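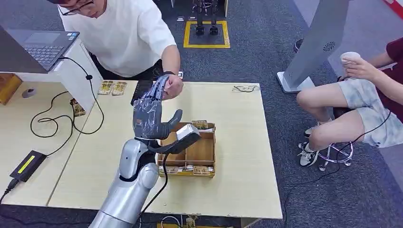

Attachment 1: robot hand with film cover fitted, fingertips being checked at the card table

Ticket: Card sorting collection, right hand dropping frames and grasp labels wrong
Project: Plasholm
Site: Pakell demo floor
Raised by: Tendance data team
Priority: Medium
Status: Closed, with one follow-up

Summary
Target for the card sorting task is 3000 usable episodes. Operator picks a card from the table and places it in a compartment of the cardboard tray. After the latest upload the checker rejected a whole batch of 100. Two faults were reported against it: the hand camera stream stops for part of the episode, and the grasp label says "closed" when the fingers are open.

What we expected
Hand camera stream continuous from start to finish. Grasp label changes to closed on contact with the card and back to open on release.

What we got
Stream gaps in most of the batch, usually as the wrist rolls towards the tray. Grasp label stuck on closed for long stretches, including during the return to the start pose. Joint data looks normal the whole way through. Head camera normal.

Log

Entry 1
Restarted the recorder on the laptop and collected a short test set. Gaps still there. Disk has plenty of room and the write speed is fine, so the recorder is ruled out for now.

Entry 2
Swapped the hand camera cable for a spare. Fewer gaps, still not clean. Went back to the original cable and the gaps increased again. Original cable binned.

Entry 3
Moved the arm slowly through the placing motion with the recorder open. Stream dropped at the same wrist angle every time. The cable was pulling tight at the connector. Re-routed it with a longer loop below the wrist and ran the motion again. No drops in 8 passes.

Entry 4
Started on the grasp label. Label is set from fingertip readings against a threshold in the Oosthuizen config. Logged the readings with the hand open and nothing near it. Index and middle were sitting just over the threshold.

Entry 5
Took the film cover off and logged again. Readings dropped to where they should be. Put a new cover on, pulled snug over the tips, and the readings went back over. Looser fit was better but varied from one fitting to the next.

Entry 6
Checked the config history. The zero offsets were taken with a bare hand in November, before the film was in use. They had not been redone. Operators had been changing the cover at the start of each session and going straight into collection.

Entry 7
Redid the zero offsets with the cover on. Pinched each fingertip by hand and watched for the label to change. All fingers now go closed on a light pinch and come back to open on release. Saved as a new profile and set it as default for this task.

Entry 8
Collected a fresh batch with the new profile and the re-routed cable. Checker passed the lot. Watched a sample of playback at half speed and the label lines up with the card leaving the table.

Cause
Fault 1: worn cable with not enough slack at the wrist.
Fault 2: zero offsets taken without the film cover.

Effect on the dataset
The rejected batch is not worth repairing and has been pulled. Earlier episodes were rerun through the checker with the label rebuilt from the raw fingertip readings, which were saved all along. Usable total after the rerun is 2780. The remainder will be collected under the new profile. Please don't mix the old labels with the rebuilt ones when training. The old label column has been renamed with "_old" at the end.

Change to the session checklist
Fit the cover, zero the fingertips, pinch test every finger, then roll the wrist through its full range and watch the stream. If the cover is changed partway through a session, zero and pinch test again before the next episode.

Follow-up
The recorder should refuse to start if the zero offsets are older than the current session. Logged as a separate request against the recorder.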